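Household robots and chores

Household chores remain hard for machines. Robots have bolted and welded in factories for decades, but packing a takeaway order or clearing a table involves soft, light and uneven things. Most current work uses two arms fixed to a bench, each ending in a simple gripper. 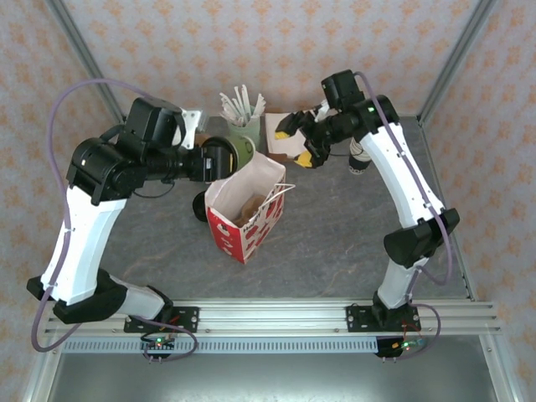
Paper goods give the most trouble. A bag folds under light pressure, and a napkin offers little to hold. At the Flimstead workshop, a bag-packing task was tried 1000 times and finished without help in 952. The same arms did far worse with unfamiliar items — a new cup shape was often enough to stop them.

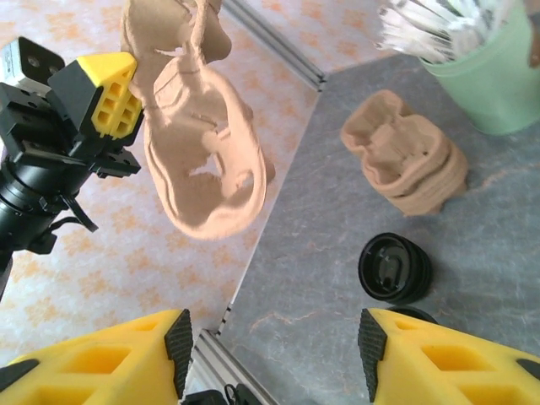 Wouter Jansen has argued that such totals say little about kitchens, where the objects change daily and a person would finish the job in 12 seconds. Laundry and washing-up are less advanced still, and no general household machine is in common use.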